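So the Fekby roster is out at last, and I've spent most of Friday evening arguing about it in three different chats when I should have been doing the washing up.

If you missed it, Takorton have let Gareth Inskip go and he's turned up on Fekby's team page as their new in-game leader. No announcement video, no long goodbye post, just his name sitting there where Kelly Cheetham's used to be. Kelly moves to coach. I did think something was up when she didn't play the last two qualifiers, but I'd put it down to exams.

I've got mixed feelings. Gareth is brilliant on the slow maps. He held that bridge on Kemeys for what felt like a whole week in June and Plorkine never found a way round him – I still watch that clip when I'm in a bad mood. But Fekby don't play slow! They've spent all season running at people and hoping, and it's been great fun even when it went horribly wrong. Stick a careful caller in the middle of that lot and I really don't know what you get.

The other worry is practice. He's got over 20 matches on his record with Takorton this split and hardly any of them were on the new patch, with the shorter respawn. My mate reckons that won't matter because good callers adapt. My mate also put money on Plorkine, so make of that what you like.

Kelly as coach I'm properly excited about. She reads the other team's economy better than anyone in the league, and she's always been the one talking in the timeouts anyway. I once went back through 229 rounds of her old matches (I had flu, don't judge me) and the number of times she calls the buy before it happens is ridiculous.
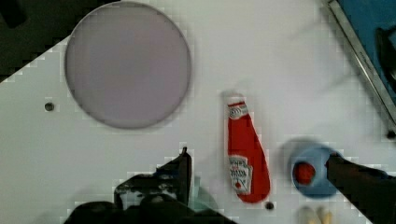
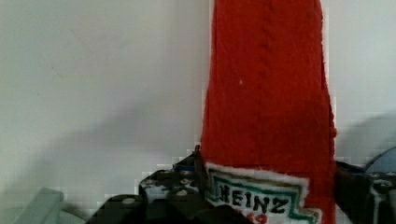
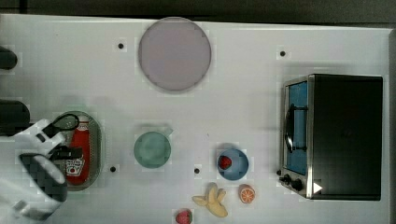 Anyway, first match is against Takorton, because of course it is. I'd expect Gareth to pick Kemeys straight away and for Takorton to ban it just as fast, so it'll probably come down to the third map and whoever's got their nerve that night. I'm going for Fekby, 2–1, with a wobble in the middle where I have to leave the room.

I'll be in the chat as usual from about half seven. If anyone knows who's filling the empty slot at Takorton, please tell me, I've refreshed that page far too many times today.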